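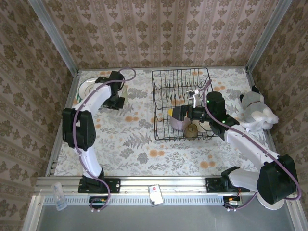
I've had the Bastos grippers on both arms since September, and before that I ran the Sedmont ones for most of the summer. Dishes are what I test with. If a gripper can get a cup into a wire rack and back out again, it can do most of what I want.

The Sedmont pair cost me 219 dollars and the Bastos pair 148. I expected the cheaper ones to be worse, and on plates they are. The fingers are short and a rim slides out if you grab too close to the edge. On cups and small odd-shaped things I like them better. They fit down between the tines without catching, and the Sedmont fingers caught all the time.

I did 600 runs with each set, same controller, same speed. The controller is an old Ginarow board and it drops the connection if both arms start moving at once, so I stagger them by half a second. Josué Quintana wrote to say the newer firmware fixes this. I haven't tried it yet.

Cables are still a pain. I left them long so the wrists can turn all the way, and I check them before each batch. Next up is a camera from Uvach, if it ever ships.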